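4. Adding a property to your Tevura listing account

This section explains how to create a new sale listing, from the empty form to the moment when buyers can see it. If you want to publish a rental, please go to section 5, as the form for rentals has other fields.

Before you start, have ready the full address with postcode, the asking price, the floor area and the energy certificate. The vendor must have signed the agency agreement. Tevura does not check this signature for you.

4.1 Create the listing

1. Log in and open the Listings tab. Your branch name is shown at the top right. If you work for more than one branch (for example Cumthorpe and Lorente), choose the correct one now.
2. Press Add property and select For sale.
3. Type the postcode and choose the address from the list. If the address is missing, press Enter by hand.
4. Select the type: detached, semi-detached, terraced, flat, bungalow or land.
5. Enter the number of bedrooms, bathrooms and reception rooms. A box room without a window must be entered as Other room.
6. Enter the floor area in square feet, with figures only. Write 1610 and the listing will show 1,610 sq ft.
7. Press Save draft.

Note: A draft stays in your account for 52 days. After this time it is deleted and our support team cannot bring it back.

Caution: Do not change the branch after you have saved the draft. The enquiries will continue to go to the first branch.

4.2 Add the photographs

You can add up to 20 photographs to one listing. The first one becomes the cover and is shown in the search results. Photographs of details are permitted, but they should come after the rooms and the garden.
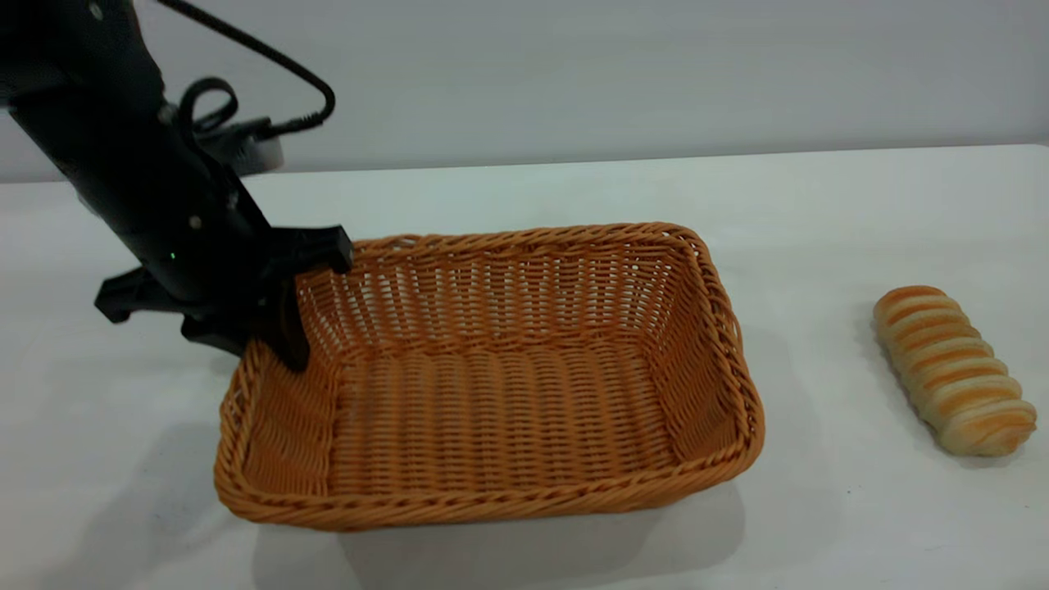 Fig. 4.2 Detail photograph: woven wicker basket and black gripper arm

1. Open the draft and press Photographs.
2. Drag your files into the grey area, or press Browse.
3. Wait until each file has a tick. Do not close the page during the upload.
4. Drag the photographs into the order you want.
5. Write a short caption under each one. Captions are optional, except for floor plans.

4.3 Price and publish

1. Enter the asking price and choose a label: Guide price, Offers over or Fixed price.
2. Select No onward chain only if the vendor has confirmed it in writing.
3. Press Preview and read the whole text once more.
4. Press Send for approval. Your branch manager receives a message and has 3 working days to answer.

When the manager approves, the listing goes live on Tevura and, if your branch has a Ruvham connection, also on Ruvham by 6 a.m. the next morning.

Note: If you later reduce the price, the old price remains visible in the price history. To correct a typing mistake in the price, use Report an error in the same menu.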